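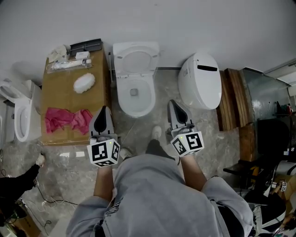

Toilet keeps filling for a few seconds on its own, several times a night

Posted by Wirnham_Jo, 10th September

We moved into a ground floor flat in Jolinport last autumn and the toilet has started topping itself up when no one has used it. You hear a hiss from the cistern for a few seconds, then it stops, then it does the same again later on. At night I have timed the gap at 33 minutes more than once. In the day I don't notice it so much because of the road.

It is an ordinary close-coupled toilet with a push button on top, the sort with a small flush and a large flush. The previous owner left a folder of paperwork and there is a receipt for a flush valve made by Avilum, but no date on it and no model number that I can find. The inlet comes in at the bottom of the cistern on the left-hand side.

I can't see any water on the floor and the pipe to the wall feels dry. We are on a meter, and the last bill was higher than the one before, though we also had my sister staying for most of that period so I can't say it is all down to this.

What I would like to know is whether this is the part that lets the water in or the part that lets it out, and whether it is something I can do myself. I have changed a tap washer before but that is the limit of it. I have also been told by a neighbour to put a brick in the cistern, which I don't think will help.

One more thing. There is a slight limescale mark down the back of the bowl and I have been cleaning it off every week. It comes back.

Trefor Phillips

It is the part that lets the water out. If the inlet valve were failing to shut off you would get water running the whole time and going down the overflow. What you have is a slow leak past the seal at the bottom of the flush valve. The level in the cistern drops a little, the float drops with it, the inlet opens and tops it up, and then it shuts again. The mark at the back of the bowl is the same water running down.

You can check before you take anything apart. Last thing at night, turn off the isolating valve on the supply pipe. On most of them it is a slot you turn a quarter turn with a flat screwdriver, so that the slot lies across the pipe. Lift the cistern lid and make a pencil mark on the inside wall at the water line. In the morning, see where the water is. If it has dropped, the flush valve is leaking. A few drops of food colouring in the cistern will show you as well, if you leave it an hour without flushing and then look in the bowl.

To get the lid off a push button cistern you normally unscrew the button itself. Some have a ring around the button that turns anticlockwise. Others have a screw hidden under the smaller half of the button, and you press the large half down to get at it. Don't lever the lid with anything. They crack.

For the seal:

Turn the water off and flush until the cistern is as empty as it will go.
Take hold of the body of the flush valve and turn it anticlockwise. Most will come free from the base after a quarter turn and lift straight out.
Turn it over. The seal is a flat ring at the bottom, rubber or silicone, usually red, grey or clear.
Wipe it and look for grit, scale or a groove worn into it.
Wipe the seat left behind in the cistern too. Use a cloth, and white vinegar if it is scaly. No scourers.
If the seal is worn, peel it off and fit a new one the same way round.
Put the valve back, turn it clockwise until it clicks, and turn the water on.

Half the time a clean is enough — if it is only grit, you have spent nothing. The seals are cheap but there are a great many sizes and they are not interchangeable, so take the old one to the merchant with you. I would go to a plumber's merchant before a DIY shop for this. Pugh on the trading estate used to keep a tray of them on the counter and would match one up while you waited, though I have not been in for a while.

Leave the brick out. It crumbles, and the crumbs end up under the seal.

When you put the lid back, check there is a bit of free play in the button before it starts to press on the valve. If the rod is set too long it holds the valve very slightly open and you get exactly the fault you started with. I have seen people replace the whole valve when all it needed was two turns on the rod.

loftladder13

Had this. Just get a new flush valve and be done with it. Mine was cheap and took me a morning, most of which was getting the cistern off the pan because the wing nuts had rusted solid. Buy new bolts and a new doughnut washer before you start, you will not want to put the old ones back.

Might be the fill valve though, they go as well.

Mrs H, Jolinport

I agree with Trefor about doing the test first. Ours was doing something similar and I was sure it was the seal, and the level had not moved at all by the morning. In our case it was the fill valve letting a trickle by and the water was going down the inside of the overflow tube, which on the newer ones empties into the bowl so you don't see it outside. The way to tell is to look at the water level against the top of the overflow tube with the supply on. If it is right up at the top and spilling over, it is the fill valve. If it is well below, it is the flush valve.

On the bill, it does add up. I read our meter before bed and again first thing, with nothing used in between, and wrote the figures on the calendar for a fortnight. When I rang the water company they asked me for readings straight away so it was useful to have them. Ask them whether they make any allowance for leaks. Some do and some don't, and they may want a plumber's receipt or a photo of the part.

If you are in a hard water area the scale will come back on the seal in time. I take ours out and wipe it when I do the shower head.

Wirnham_Jo

Thank you all. Did the pencil mark test and the water had dropped by the width of my thumb overnight, and it was a good way below the overflow tube to begin with. The valve came out with a quarter turn as described. The seal is clear silicone with a ridge worn into one side, so I have wiped it, put it back the other way up for now and will take it to be matched at the weekend. The isolating valve is weeping slightly now that I have turned it, so I have put a tub under it. Is that something that settles down or does it need changing as well?

Trefor Phillips

Try turning it fully open and closed a couple of times and leave it fully open. If it is still weeping after a day, change it. You will need to turn off at the main stopcock for that one, so find out where the stopcock is first and make sure it turns.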